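# Washing a wool sweater by hand, minus the folklore

I've ruined two good sweaters by following advice and one by ignoring it, so take what follows as the notes of a person who no longer trusts care labels or the internet. It works for plain knits in wool or mostly wool. Cashmere, probably. Angora, I wouldn't risk it on my word.

## What you need

- A sink or tub big enough that the sweater isn't folded up in it
- Cool water
- A small amount of detergent
- Two bath towels
- A flat spot out of the sun where the thing can stay put

You'll see lists with 12 items on them. The mesh bag is fine if you own one. The special wool comb is a way to spend money.

## About the soap

I bought the Dullov wool wash because the bottle said "lanolin enriched" and I am as easy to fool as the next person. I washed one gray pullover with it and its twin with plain dish soap from the Stovell discount shelf, in July, in the same sink. I could not tell them apart afterward. Neither could Định Thân, who knits and has opinions. He did point out that a single wash proves very little, and that dish soap takes more rinsing, and he's right about both.

What I'd avoid is anything with enzymes or bleach in it. Enzymes made to break down protein stains can have a go at wool too, and wool is protein. Read the back of the bottle and ignore the lamb on the front.

## Steps

1. **Weigh it if you care about drying time.** My test pullover is 396 grams dry. A thin one at 200 grams dries overnight in my apartment. The heavy one takes close to two days, whatever the pattern booklet says.
2. **Measure it.** Chest, length, sleeve. Write the numbers down. People skip this and then argue with themselves later over whether it shrank.
3. **Fill the sink with cool water, then add the soap.** A teaspoon will do for a small sink. If you have a mountain of foam, you used too much and you'll be rinsing until dinner.
4. **Push the sweater under and leave it.** Ten to fifteen minutes. Press it down once or twice. Don't rub, don't swish it around, don't scrub the cuffs against each other. Rubbing is what felts wool, a lot more than a few degrees of warmth does. Sudden changes of temperature don't help either, so rinse with water that feels the same as what you washed in.
5. **Drain first, lift second.** Wet wool stretches under its own weight. Press the water out against the side of the sink, then lift with both hands underneath.
6. **Rinse until the water is clear.** Usually two rinses for me, three with dish soap.
7. **Roll it in a towel.** Lay it flat on the towel, roll both up together, and kneel on the roll. Swap to the second towel and do it again.
8. **Lay it flat and nudge it back to your numbers.** Straighten the hem, square the shoulders, line up the side seams. Pins only if it's lace.

## Things I was told that didn't hold up

*Vinegar in the rinse sets the color.* Not in any sweater of mine. Modern dye is already set, or it isn't and vinegar won't save you.

*Hair conditioner will unshrink felted wool.* It softens it, and you can pull it out a little while it's wet. I got one sleeve back to a length I'd call wearable – on a shorter person.

*Never use a machine.* My Kim washer has a wool cycle that spins at 300 and I've used it on socks and a vest with no harm done. I still wouldn't put a handknit in there, but that's nerves talking.

*You need a drying rack.* The Jemport one costs 80 dollars and sags in the middle. A towel on a table does the same job if you flip the sweater halfway through and change the towel for a dry one.

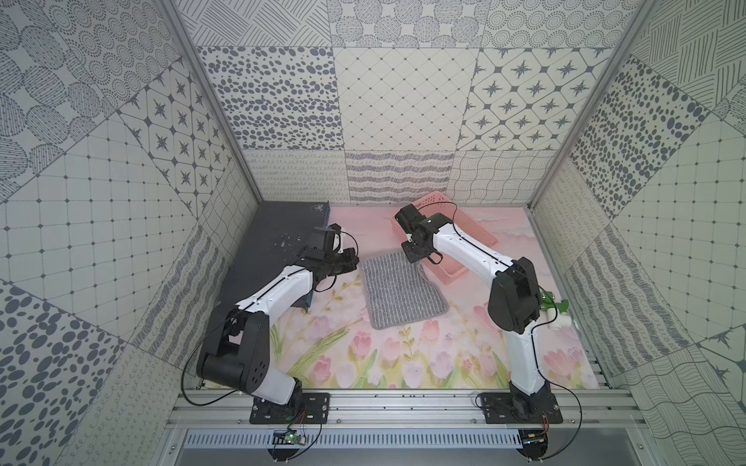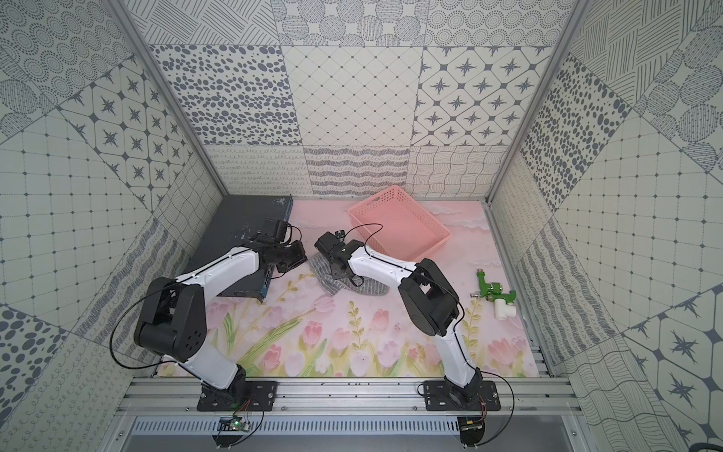
**Filed under: Laundry & Fabric Care**

## Putting it away

Fold it. Hangers leave bumps at the shoulders and pull the body long over a season. Make sure it's dry all the way through before it goes in a drawer – check the underarms and the ribbing, they lag behind everything else.

Cedar blocks smell nice. I have my doubts about them stopping moths, and washing before storage seems to matter far more. If you've had moths already, bag the sweater and freeze it for a week or two. Let it come back to room temperature before you open the bag.

As for how often to wash: less than you think. I do mine twice a winter and air them out by a window in between. If it smells of onions, that's a different matter and you should start again at step 3.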